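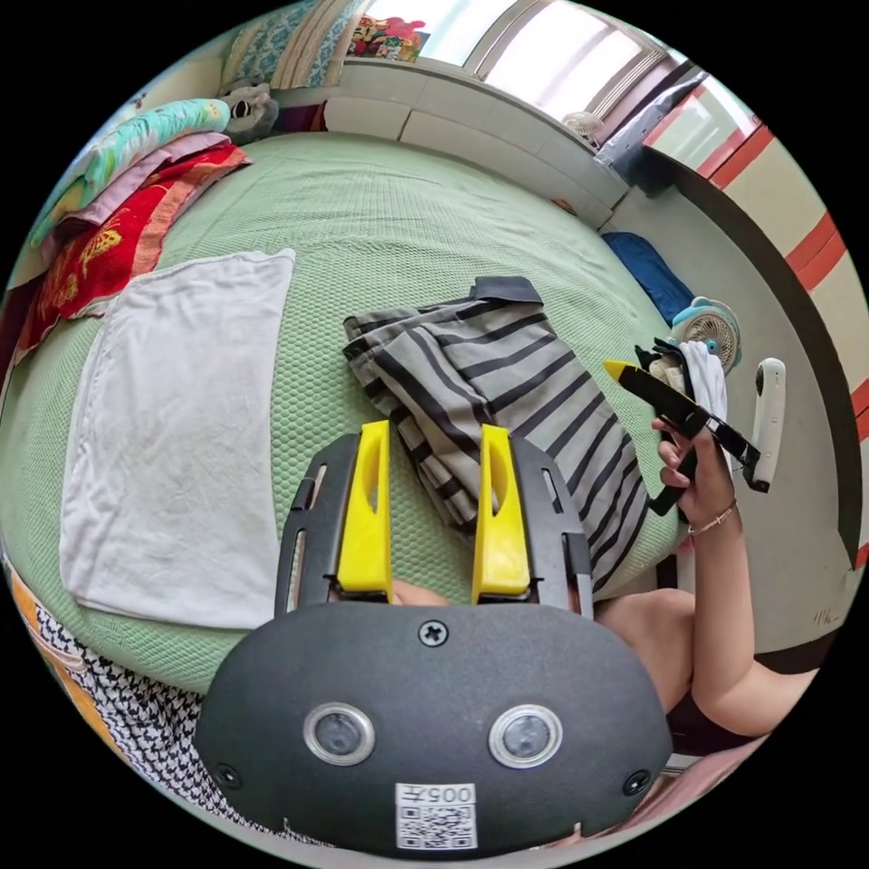
Hondbridge Mesh Bed Mat, Pale Green: Review
By Macarena Escobar
September 6, 2026

The Hondbridge is a thin textured mat for the top of a bed, sold mainly as a hot-weather layer. I bought the large size in July and have used it every night since, and most mornings as a folding surface for laundry.

Surface

The weave is a fine open grid, raised enough to feel with a fingertip. Air moves through it better than through the cotton sheet it replaced. With a small fan running on the windowsill the difference is easy to notice; without one it is slight. Skin does not stick to it. Bare elbows pick up the pattern after a long read, and it fades in a few minutes.

Folding on it

Knit shirts stay where they are put. The grid holds the lower layer of fabric while the sleeves are brought over, so a fold does not creep. Towels behave the same way. Slippery linings still slide, though less than on satin.

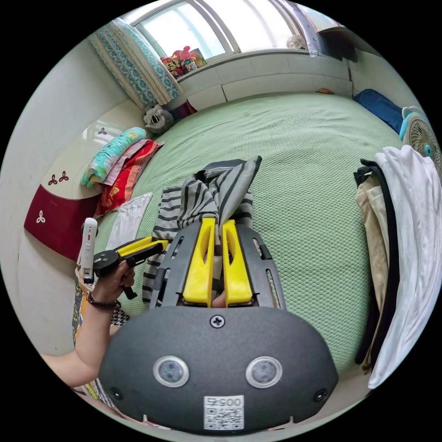 Striped garment in a heap on the mat, folded white cloth to its left.

Fit

There is no elastic and there are no corner straps. On a firm mattress this is acceptable. On a soft one the mat drifts toward the foot of the bed and needs pulling straight every few days. The Idemel mat I used before had straps at the corners and stayed put, but its weave was coarser and snagged on zippers. 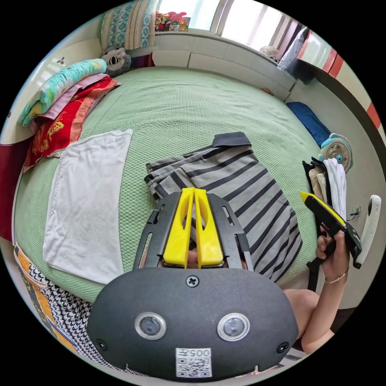
Striped shirt and white towel on the mesh, bedding stacked along the left side.

Washing

Cold wash, line dry. The label allows up to 2 washes a month, a low figure for something slept on nightly. I have exceeded it with no fraying so far. The color has held. Lint collects in the grid – a dry brush removes it, a damp cloth does not.

Verdict

Good surface, weak anchoring. Buy it for a firm mattress. For a soft one, look for a mat with straps or add sheet clips.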